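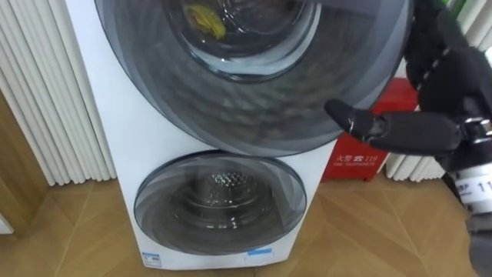
Photo: Tanko Eze, Dillton site

List: kivari-collect
From: Tanko Eze
To: kivari-collect
Subject: Re: Re: stacked washer, door episodes, what are we keeping?

Fouad, everybody,

I've read this twice, once before coffee, and I agree with more of it than I'd like. Replies are in line. The short version for people who read mail on their phones under the table: keep the failed reaches, stop resetting the cloth to the same spot, and please, please write the instruction before you record the episode.

Fouad Harb wrote:

> I went through the August batch for the stacked unit. We recorded 254
> door episodes. After review, 155 are in the set and the rest are in a
> folder called "maybe," which as far as I can see has never been opened by
> anyone. Before we record more I would like us to agree on what we are
> throwing away and why.

I've opened the maybe folder. I opened it, saw how much was in there, and closed it again, so your point stands.

> 1. The biggest group of rejects is marked "no contact." The hand comes in
> from the right, gets near the rim of the upper door, and stops. Reviewers
> threw them out as failed. I looked at a sample and I think many of them
> are good reaches where the operator stopped to check before pulling. Do
> we really want to teach the model that nobody ever pauses?

No, we don't. The still at the top is what I mean when I say "pre-contact": one finger out, tip just off the tinted ring at the lower right of the upper door. If you gave me that and nothing else I couldn't tell you whether the door got opened, and neither could the reviewers, who nevertheless felt able to click the red button.

My proposal is that we split the label. "Reach" gets judged on the reach: did the finger arrive at a part of the rim where a pull makes sense? "Open" gets judged on the door. An episode can pass the first and flunk the second, and we keep it with both marks. Flover lets us put two outcome fields on one episode. It has let us do that since spring, in a menu I'd describe as well hidden.

One warning. Judging distance to that ring from the head camera is miserable. The plastic is dark and glossy and has the whole room smeared across it, and the fingertip is black. I've had two careful people look at the same moment and disagree about whether it was touching. If you can't tell, mark "unclear." We have an unclear button. It's lonely.

> 2. Instruction text. We have "open the washer," "open the dryer," "open
> the top one," "open door," and, in one case, "go." All of these are the
> same motion on the same door. I propose a fixed phrase.

I'll own "go." It was late.

I'm against a single fixed phrase, though. The model will meet people who call the top one the washer and people who call it the dryer, and half of them will be wrong, and the robot is supposed to cope. What I'd fix is the position word. Every instruction has to say upper or lower (top or bottom, I don't mind). After that, say it how you'd say it to a roommate. "Open the top door." "Can you get the upper door open." Fine. "Open the washer" with two round doors in view goes back to whoever wrote it.

And write it first. I know some of us are recording, watching the replay, and then composing an instruction to suit whatever the hand ended up doing. That gives us a beautiful success rate and a dataset in which the robot is always right.

> 3. Contents of the drum. In nearly every episode the yellow cloth is in
> the upper drum toward the left, and the lower drum has nothing in it. I
> understand why, because this is what the reset sheet says, but I am
> worried we are training a yellow cloth detector.

We're training a superb yellow cloth detector. I'd put it up against anybody's.

The reset sheet was my doing. I wanted the door episodes to lead straight into the retrieval episodes with no re-staging, and for that a bright cloth you can see through the porthole is handy. For doors alone it's a crutch. If the cloth is always up top and the instruction is always "upper," then the model has no need to read the instruction at all. It can go looking for yellow and get full marks.

New rule for the next batch. Before each block the operator draws a card, and the card says where the cloth goes: upper, lower, both, neither. The card has nothing to do with which door you're told to open. Some of the time you'll be opening a door onto an empty drum while the laundry sits in the other one. It'll feel silly. Please don't "fix" it. I also want other colors in there, including something gray that's hard to see against the drum, and something big enough to press up against the glass.

> 4. Start positions. The protocol says five start positions for the base.
> In the logs I find mostly one, slightly to the right, with the right
> hand.

Yes. It's the comfortable one. The floor is herringbone, so we've all quietly started lining the base up on the same seam, and now it's practically a parking space. I've done it myself, with the protocol open in another window.

The five positions stay. Rotate every block, and the block sheet now has the position printed on it so nobody has to remember. For at least two of them you'll need to come in with the left hand, and there's a radiator standing right up against the left side of the appliance, so go slowly and expect ugly approaches. I want the ugly approaches. If all our elbows are elegant then the first time the model finds itself jammed against a radiator it'll have no idea that's survivable.

Same goes for height. We shoot nearly everything from up high looking down, which makes the upper door huge and the lower one an afterthought near the floor. Upper-door reaches look great from there. Lower-door reaches are mostly forearm. Drop the torso for half the lower-door blocks, and if the door leaves the picture during the pull, keep recording anyway.

> 5. Background. The same red fire phone cabinet appears behind the machine
> every time. Should we move it?

We should absolutely not move the fire phone cabinet. I admire the commitment to data diversity but I'm not going to be the person who explains that one. Move the appliance if you want a new background. Atallah have offered us the use of their kitchen for a few days and there's a side-by-side pair in there, which would also cure us of assuming that doors come stacked.

In the meantime, don't crop it out and don't mask it. Somebody suggested masking everything but the machine and I'd like to bury that idea early. Clutter at the right-hand edge is what the hand has to live with. There are also two stickers down on the base panel that come up in the annotation queue as "text, unreadable." They can keep coming up that way. Don't guess at them.

> 6. Reviewers. We have seven people reviewing and I can tell who did which
> batch just from the rejection rate. One of us rejects almost nothing. One
> of us rejects almost everything. I am not naming anyone.

I'm the second one. I've seen the chart.

What I'd like to do is take a small set, have all seven of us mark it blind, then sit down and argue. I expect the argument to be mostly about item 1, and I expect it to be unpleasant for as long as the cookies hold out. After that we write down what we agreed and the maybe folder gets re-reviewed under the new rules. I'll take the first slice, as penance.

Until that's happened, nobody deletes anything. Storage is cheap, and my opinion in August was evidently worth less than I thought.

> 7. Last thing. Do we want episodes where the operator goes to the wrong
> door and corrects?

Yes, with conditions. If you really did go for the wrong door and caught it, keep it, and mark the moment you changed your mind. If you're staging a mistake on purpose, tag it as staged. The staged ones have a theatrical quality. There's one where the hand drifts toward the lower door, halts, and then swings up to the upper one like somebody remembering a birthday. It's a lovely performance and I don't want it mixed in with the real thing.

What I don't want is an episode trimmed so the wrong reach is gone and only the clean one is left. I've found a few of those. The trimmed ones start with the hand already halfway there, with no approach at all, and they stick out as soon as you plot start poses.

To do, in the order I'd like it done:

Fouad: turn on the second outcome field in Flover and send a note saying where the menu is, with directions a tired person could follow.
Me: new reset cards, new block sheets, the blind review set.
Anyone recording at Dillton before the new sheets are out: use the old protocol but move the cloth around, and get off the parking space.
Everybody: upper or lower in every instruction, written first.

Nothing new goes into the 155 until we've had the argument. If that holds up somebody's training run, write to me off list and I'll be sympathetic and unhelpful.

Tanko

P.S. Whoever has been naming episodes "final," "final2" and "final_good": the system gives them names already. It's fine. Let it.

--
You are getting this because you are subscribed to kivari-collect.
To leave the list, send a blank message with the subject "unsubscribe." Please don't reply to everyone with the word "unsubscribe." It has been tried.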